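Open Day at Plumier

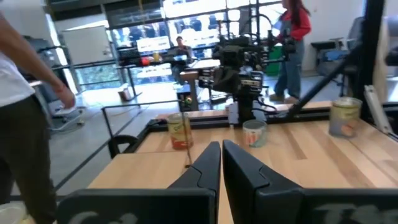
Holger Eide had driven two hours to see the arm, and he meant to ask about the price before anyone gave him coffee. Vidar Dahlgren met him at the door and talked about Milta, the software, all the way down the hall. Holger had run the packing line at Foster until it closed in January. He knew what a can weighed. Three of them stood on the wooden table, the middle one open at the top, and he looked at that one for a while.

"It's the short one you want to watch," Vidar said.

"What does it do if it misses?"

"It tries again."

"How many times?"

"Five. Then it stops and calls somebody."

Holger thought about his old crew – nine people on a good shift – and which of them would have stopped at five. Hellström would have quit at two and gone out to smoke.

"Who does it call?" he asked.

Vidar took a badge out of his shirt pocket and put it on the table. It had Holger's name on it, and under that a number, 2141.

"We were hoping you'd stay past lunch," he said.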